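The Second Shift at Feltel

The packing hall at Feltel runs two shifts, and until last year both were staffed the same way. Parts came off the molding line in open trays, an operator picked them out by hand, checked the edges for flash and set them into cartons. One operator handled one station. A full shift produced 2,328 packed parts per station when nothing stopped the line.

The plant now has robot arms at four of its stations, supplied and installed by the integrator Sorkura. Each arm carries a two-finger gripper and a small camera at the wrist. The arm picks and places. It does not inspect, and the plant has no plan to make it inspect. Edge checks are still done by people, at a bench set back from the line.

The change in job content is larger than the change in headcount. The packing hall employed 30 people before the installation and employs 30 now. Operators who used to stand at one station look after two arms each. They clear jams, change fingertips, refill carton stock and log stops on a tablet. Lifting has dropped. Walking has gone up, and several operators asked for different shoes in the first month.

The logging software, Jokum, was the hardest part of the rollout. It records every stop over 19 seconds and asks for a cause from a fixed list. The first list was written by engineers and had no entry for a tray that arrived crooked, the most common fault on the floor. Operators filed those stops under "other" for weeks. The list was rewritten with the night shift, and the crooked trays were traced to a worn guide rail upstream.

Pay was settled separately. Under the agreement, an operator who completes the cell training moves up one grade. The training takes five days and covers safe entry, manual jogging, gripper maintenance and restart after a protective stop. Complaints centered on the restart procedure – the original version required a supervisor's key, and supervisors were often at the other end of the hall. Trained operators now hold their own keys.

Speed is a mixed result. An arm is slower than an experienced packer over ten minutes and faster over a shift. It loses ground on mixed orders, where carton sizes change often. Feltel sends any order under 200 parts to the hand stations for that reason, and the older packers tend to prefer that work.

Makowska, a smaller molding firm that shares some of Feltel's customers, plans to install its first cell in September. Its staff have spent two days in the Feltel hall, mostly at the inspection bench and the maintenance table. Their questions were about fingertip wear, floor markings and who gets called when an arm stops at three in the morning. At Feltel, the operator on shift takes that call first, and the maintenance technician is phoned only if a second restart fails.

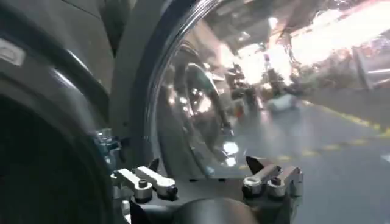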